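# The Sixth at Guthrie

Lachlan Carnegie had been promising his wife a trip to the coast for so long that when he finally booked it, in January, with the furnace rattling and the dog asleep on his feet, he forgot to mention that the inn he'd picked came with a golf course attached.

"Attached how?" she asked, when she found the brochure.

"Well, you walk out the back door," he said, "and then you're on it."

She laughed, thank goodness, and they drove up in the spring with his old clubs in the trunk and her watercolors on the back seat. The Perness Inn was a long gray house with too many chimneys, and it smelled of toast at every hour of the day. The young woman at the desk gave them a room over the kitchen and gave Lachlan a scorecard, which he studied all through dinner the way other men study a wine list. The course was called Guthrie, and from the back tees it ran 3,294 yards over nine holes, and the hole everybody talked about was the sixth, 444 yards along the cliff with the wind coming straight at you off the water.

"You'll want to lay up," said the old fellow at the next table, whose name was Damitz and who had been coming every spring for 12 years. "I never have, mind you. But you'll want to."

Lachlan went to bed thinking about it. He had always been a man who made his plans in his head, moving the pieces here and there until they lay in a nice line from the tee down to the cup, and he fell asleep somewhere short of the green. 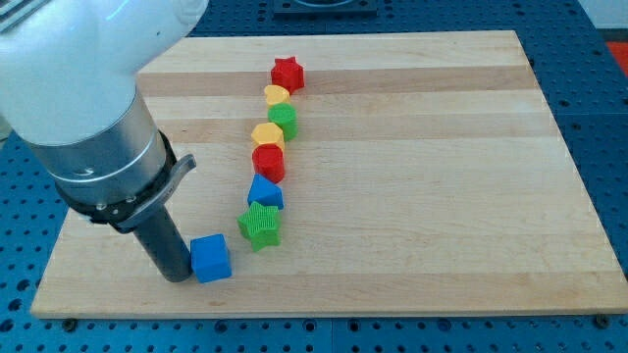
*A line of colored blocks on a light wooden board.*

By seven in the morning he was out there in two sweaters, with Damitz beside him humming something from an opera. The first five holes went by pleasantly enough (he lost one ball in the gorse and found somebody else's, so he called that even), and then they came up over the rise and there was the sixth, with the whole ocean thrown in.

He meant to lay up. He really did! He had the sensible iron in his hand and his feet where he wanted them. But his wife had set up her easel on the bench by the path, and she looked over her paper at him and lifted her brush like a toast, and he put the iron back and took out the old Elleo driver his father had left him.

It wasn't a beautiful swing. The ball went up, and the wind got hold of it and seemed to think things over, and then it came down in the fairway and ran a good long way.

"Well, now you've done it," said Damitz, very pleased. "You'll be back every year."

Lachlan took a seven on the hole. His wife painted the bench, the flag and a small man in two sweaters, and she wouldn't let him see it until supper.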